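How to Seal a Concrete Workshop Floor With a Water-Based Penetrating Sealer

Contents
Before you start
Tools and materials
Step 1: Test for moisture
Step 2: Test for an existing sealer
Step 3: Clean and degrease
Step 4: Repair cracks and pits
Step 5: Apply the sealer
Step 6: Cure, then mark the floor
Maintenance
Troubleshooting

Before you start

This guide covers bare interior slabs in garages, workshops and small labs. It assumes a silicate or siliconate sealer, the type that soaks in and reacts with the concrete. It does not cover epoxy coatings, polyurethane topcoats or acrylic film sealers. Those have different prep requirements and a different failure mode (peeling), and mixing instructions between them causes most of the bad floors I get asked to look at.

A penetrating sealer does three jobs: it reduces dusting, slows the uptake of water and oil, and hardens the top layer slightly. It will not add gloss to an unpolished slab, hide stains or level anything. If the floor is blotchy now, it will be blotchy afterward.

New concrete should be at least 28 days old unless the product label says otherwise. Air and slab temperature should be between 50 and 90 °F during application and overnight. In June I start at 6 a.m. and stop before the sun reaches the door, as a hot slab dries the sealer on the surface before it can soak in.

Tools and materials

Stiff push broom and a shop vacuum
Water-based degreaser, concentrate
Floor scrubber or a deck brush on a long handle
Wet vacuum or floor squeegee
Low-pressure pump sprayer with a fan tip
Microfiber pad on a pole
Plastic sheeting and tape for the moisture test
Concrete crack filler and a margin trowel
Rubber boots, gloves, eye protection

Sealer quantity depends on how porous the slab is. A broom-finished floor may take twice as much as a hard-troweled one. Divide the floor area by the coverage rate on the container, then add a fifth for rough patches and waste. My own shop is 400 square feet and hard-troweled, and two gallons left a little over.

For larger jobs, do the arithmetic on a room-by-room basis. The Huvside building I worked on with Rangi McAlister totaled 3,568 square feet across several rooms, and the loading area alone took sealer at nearly double the rate of the offices. A single average figure would have left us short on the first day.

Step 1: Test for moisture

Tape a square of clear plastic sheeting, 18 inches on a side, to the floor. Seal all four edges. Leave it in place for at least 16 hours, then peel it back.

If the concrete beneath is darker than the surrounding floor, or there are droplets on the plastic, moisture is moving up through the slab. A penetrating sealer tolerates some vapor, but a wet slab will not accept enough product to be worth the cost. Find the source first. Check gutters, grading and any plumbing under the floor.

Test at least two spots, one near an outside wall and one near the middle. This sheet test is a screening method only. If you plan to put flooring over the slab later, have a proper in-slab humidity test done. In-slab probes should sit at the depth given in the test method, and the 80 percent relative humidity limit printed on many adhesive containers applies to that reading, not to room air.

Step 2: Test for an existing sealer

Put a few drops of water on the bare floor in several places. If the water soaks in and darkens the concrete within a minute or two, the surface is open. If it beads, something is already there: old sealer, curing compound or oil.

Curing compound is common on slabs less than a few years old and is easy to miss. It has to come off, either with a chemical stripper or by light grinding. Applying a silicate over it gives a white crust that is hard to remove.

Step 3: Clean and degrease

Move everything you can. Anything too heavy to move should be masked at the base with tape and plastic, and the sealer cut in around it with a small brush. Bolted benches, machine stands and column bases fall in this category.

Remove old floor tape before washing. Warm the tape with a heat gun on low, pull it back at a shallow angle, and take off the remaining adhesive with a citrus remover. Wash that area twice. Adhesive residue blocks the sealer and leaves a ghost line which stays visible for years. Before pulling the tape, photograph the layout and note the distance from each line to a fixed wall, so that it can go back in the same place.
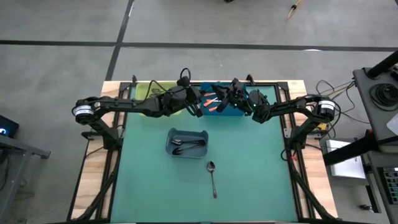

Work table on a gray concrete floor, with black tape lines on the floor.

Sweep, vacuum, then scrub with degreaser at the dilution on the label. Keep the floor wet for ten minutes and scrub again. Pick up the dirty water with a wet vacuum; do not let it dry in place. Rinse twice with clean water. Repeat the water drop test on any spot that used to be oily. If it still beads, degrease again.

Let the slab dry for 24 hours with a fan running. Low corners and saw cuts take longer.

Step 4: Repair cracks and pits

Hairline cracks can be left alone. Open cracks wider than 1/8 inch should be brushed out, vacuumed and filled. Use a cement-based filler if you want the sealer to react with the patch. Polyurea and epoxy fillers are stronger but do not absorb sealer, and the patch will look different.

Do not fill control joints with rigid material. The slab moves at these joints – that is what they are for – and a rigid fill will crack or break the edges.

Step 5: Apply the sealer

Stir, do not shake. Work in sections of roughly 36 square feet, starting in the corner farthest from the exit.

Spray an even coat until the surface is uniformly wet but not running.
Spread with the microfiber pad to remove puddles.
Keep the section wet for the time on the label, usually 15 to 20 minutes. Mist dry areas with more sealer.
Remove any excess before it gels.
Move to the next section and overlap by a few inches.

Mask glass, aluminum door tracks and glazed tile before spraying. Silicates etch all of them. Wipe up overspray with a wet rag at once.

A second coat is useful on porous floors. Apply it after two to four hours, or as the label directs. On a dense floor, the second coat mostly sits on top and turns to white powder.

Step 6: Cure, then mark the floor

Foot traffic is fine after a few hours. Keep vehicles, rolling cabinets and pallet jacks off for two days. Full reaction takes several weeks, and the floor can be used normally during that time.

Wait seven days before applying floor tape. Wipe the path with isopropyl alcohol, snap a chalk line, lay the tape next to the line and press it down with a hand roller. Cut tape square at corners and butt the ends; overlapped ends lift first. Vinyl tape holds up under shoes. For wheels, use a thicker tape with beveled edges, or paint.

Maintenance

Dust mop daily or weekly depending on use. Wash with a pH-neutral cleaner. Vinegar and other acid cleaners attack the surface and should be kept off it. Wipe up oil within the hour, as the sealer slows absorption but does not stop it.

Repeat the water drop test once a year. Recoat only the areas that fail.

Troubleshooting

White residue: excess sealer dried on the surface. Wet with hot water and scrub with a stiff nylon brush the same day. After a week it may need a fine abrasive pad.

Dark patches: usually trapped moisture. Wait two weeks before doing anything.

Floor still dusts: the top layer is weak, often from too much water at finishing. Apply another coat after a month. If dusting continues, the surface has to be ground.

Tape lifts at the edges: residue, or tape laid too early. Strip, clean with alcohol and relay.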